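Danduso Community Help
Category: Shipping and Receiving

Freight delivered with a damaged pallet: may we sign and still file a claim?

Our office received a palletized shipment from Gramesari on Saturday. The shrink wrap was torn and 2 cartons were crushed at one corner. The driver asked for a signature before we could open anything. We signed without writing a note. The declared value of the shipment is 3,000 dollars. Has the right to file a claim been lost, and whom should we contact first?

Answer 1 (accepted)

A clear signature does not by itself end your right to file a claim, but it makes the claim harder to prove. Please proceed as follows.

Notify the carrier in writing today and request an inspection. Keep all cartons, wrap and padding until the inspection is complete or has been waived in writing. Send a copy of the notice to the shipper, as the sales terms may place the claim with them. Attach the invoice, the delivery receipt and photographs of each carton.

For future deliveries, write the specific damage on the receipt before signing. "Subject to inspection" alone is generally given little weight.

Answer 2

Call Gramesari. They replaced ours.

Answer 3

The reply above may apply to small orders only. Our receiving desk at Orumo requires written notice for any item valued over 50 dollars, and we keep the form at the dock door.

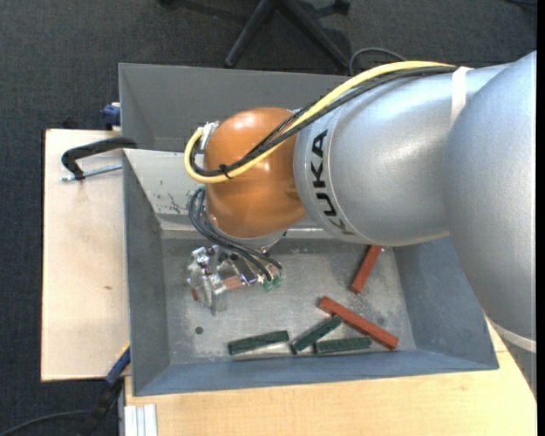 Ye-rin Son: Does the notice have to go by certified mail, or will the carrier accept e-mail? Our last claim with Ortuño was returned because it had been sent to the local terminal, and the claims office had no record of it.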